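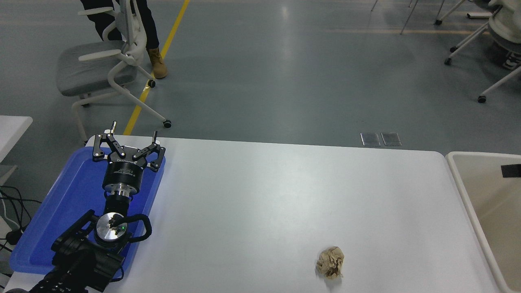
Photo: Theano Tsoukalas

Console Play Area – Safety and Inspection Checklist
Venue: Chrysikopoulos Hall, Lirthorpe
Inspection date: Sun 23 August
Inspected by: T. Tsoukalas
Key: P = pass, F = fail, R = recheck before doors open

1. Power

1.1 Power strips rated and labeled – P
1.2 No strip plugged into another strip – F
Comment: Two chained strips behind the racing seats. Separated during inspection. Floor outlet 6 is now in use and must be added to the plan.
1.3 Load per circuit below 1000 W – R
Comment: Measured with consoles in menus only. Repeat with a game running on every station on the circuit.
1.4 Console power supplies free of cuts, tape and exposed wire – P
1.5 Ground fault outlets tested with button – P

2. Displays and seating

2.1 Monitors on stands secured to table – P
2.2 Seat to screen distance at least 40 inches at the large displays – F
Comment: Row C is short. Move the chairs, not the displays; the display cables have no slack.
2.3 Photosensitivity warning posted at each station – R
Comment: Missing at the Troroson demo stations. The demo opens with a full-screen flash that cannot be skipped. Sign to be placed at eye level for a seated player.
2.4 Volume limiter on headsets – P
2.5 Aisle width clear with chairs pulled out – P
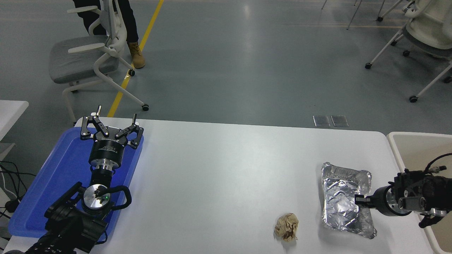

Blue plastic tray at the left of the white table

3. Controllers

3.1 Inventory matches list – P
Comment: List shows 293 controllers, 81 of them wired. Wired units carry a yellow tag near the plug.
3.2 Wireless controllers charged and paired to the correct console – R
Comment: Pairing drifts when consoles are swapped between rows. Pair again after the final layout is set.
3.3 Battery doors present and closing – F
Comment: Three doors missing in bin 4. Bin pulled.
3.4 Swollen or warm battery packs – none found, P
3.5 Grips and sticks wiped between players – P
Comment: Wipes must be dry-to-touch in roughly a minute. The Pramia wipes left residue on rubber stick caps in October and should not be reordered.

4. Controller repair 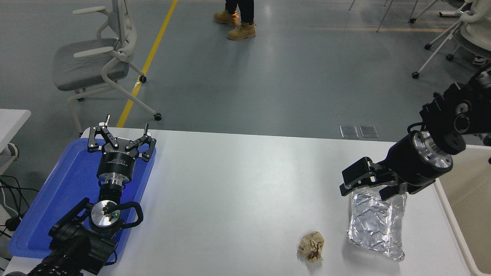
Controller shells may be opened at the repair table only, with batteries out and the USB cable disconnected. Stick modules, springs and screws from one controller go into one tray and stay there until the shell is closed. Use plastic trays with raised rounded edges, like the blue one at the left end of the table here. Flat lids and paper plates are not accepted – item marked F for the second repair table until they are replaced.

4.1 Tip temperature set and stand in place for soldering iron – P
4.2 Eye protection at each seat – P
4.3 Spare battery packs stored in closed metal box – R
Comment: Box present, latch bent.
4.4 Repaired controllers tested on all buttons before return to bins – P

Open items: 1.2 (plan update), 1.3, 2.2, 2.3, 3.2, 3.3, 4 (trays), 4.3
Recheck sheet to be signed at the front desk.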